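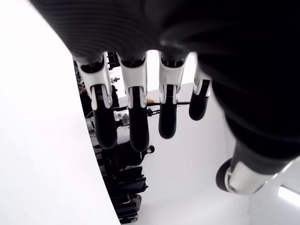
Progress report: frost protection for outdoor pipes, Gremdale allotments and workshops
October
By the project office, Gremdale

Home | Projects | Reports | Grants | Contact

Where we are

The grant paid for self-regulating heating cable on the outside water pipes at Gremdale, with a thermostat for each run so that nobody has to go out at 6 am with a kettle. Of the 400 metres of cable in the plan, 199 are now fixed, lagged and tested. We would have liked 200, but the last metre goes behind a water butt that is full and has no tap.

The north run is finished. It feeds the standpipes and the wash-down sink, and it switched itself on during the first cold night, which we know from the electricity meter. The Skostura Lane run is cabled as far as the gate. Beyond the gate the pipe is not where the drawing says it is. We have dug two polite holes and one less polite one, and now have a fair idea of its route, most of it under a path we had only just relaid.

Supplies

Hedlund delivered the cable on time and the end seals three weeks later. Cable without end seals can't be switched on, so for those three weeks we had a very tidy coil in the shed. All 30 seals are now here. The Jillow thermostats are fine once set, though the instructions are printed on the inside of the lid, which has to be shut before the display will work. We have copied them out by hand and taped them up next to the fuse board.

Money

Spending is within budget apart from lagging, which is over by 10 per cent. The first lot was the wrong bore and the supplier would only take back unopened packs. We had been keen and opened them all. The overspend can come out of the sum set aside for trench hire – we used our own spades – if you are happy with that. Please let us know in writing.

Still to do

Finish Skostura Lane, including the path, again.
Empty the water butt.
Fit the outdoor sensor on the south wall, out of direct sun.
Have the whole system signed off by the electrician, who is booked for the end of November.

The next report will come with the meter readings.

Contact the project office | Copyright Gremdale Projects | Back to top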